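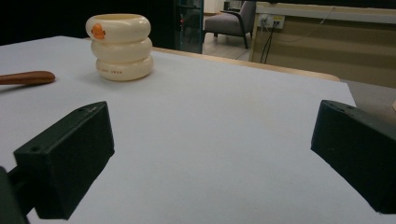

Brudden, 8th July

Trying to remember a film about a lighthouse keeper and a ferry company

Asked in: Film and TV > Identify a title

I saw this on late television when I was staying with relatives, so I missed the title and the first ten minutes or so. It was in color, subtitled, and I think it was a comedy, although my aunt said it was a drama and went to bed.

What I remember: a widow runs the ticket office for a ferry. The company wants to close the route. Her brother-in-law used to keep the lighthouse and still lives in it without permission. He finds an envelope with 3000 in cash (I don't remember the currency) inside a radio and doesn't tell her. Later there is a long dinner where everyone at the table knows about the money except her. Near the end the last ferry leaves and she is either on it or she isn't. You only see the wake.

There was an accordion on the soundtrack, but only twice. The harbor had a sign that said SIMARD in big letters, which might be the name of the ferry company or the town.

I have tried searching for "lighthouse ferry widow film" and I get a horror movie and a lot of travel sites. Does anybody know the title, and is there a version with English subtitles I can buy?

3 answers

Answer 1 (accepted)

This is The Winter Timetable. Simard is the ferry company. The town is called Dulik and it is on the ticket office door in the first scene, which you missed.

There are two cuts. The television one leaves out a subplot about the widow's son coming home from the merchant navy, and that is why the dinner feels so sudden. In the full version the son is the one who put the envelope in the radio. He sits across from his uncle at dinner and neither of them looks at the other. It is a much better scene once you know that.

As for the ending, she is not on the ferry. In the long cut you see her lock the office after the wake shot, then unlock it again to get her coat.

Amura put out a DVD of the long cut with English subtitles. They only made 2000 copies and it has been out of print for a while, but used ones come up. Check the back of the case before you pay. The Amura disc says "complete version" under the cast list. There is an older disc with a blue spine that has the television cut and no English subtitles at all, and sellers mix them up constantly.

The subtitles are fine for the most part. They translate the brother-in-law's nickname three different ways, so if you think a new character has been mentioned, it is still him.

Comment from the asker: Thank you, that is definitely it. I remember the coat now — or I remember a coat. I'll look for the Amura one.

Comment: I paid 800 pages' worth of book money for the blue spine one by mistake. Ask the seller for a photo of the back.

Answer 2

It sounds like the one with the lighthouse and the two brothers where it snows. I don't think there was a ferry in it but there was a boat. Might be worth looking up. Sorry I don't have the name, it was shown at our library in October and I only went to part of it.

Answer 3

The first answer is right about the title. I would add that it was a play before it was a film. The whole play takes place in the ticket office and you never see the lighthouse or the brother-in-law, who only telephones. The person who wrote it also did the screenplay and added the dinner.

If you can't find the disc, try the film society in Brudden. They have a copy in their lending library and they mail to members inside the state. You leave a deposit and get it back when the disc comes home undamaged. Mine took nine days to arrive.

I'd disagree about the long cut being better, though. The son explains too much. In the short one you don't know where the money came from, and I liked the brother-in-law more when I had to wonder whether it was his own.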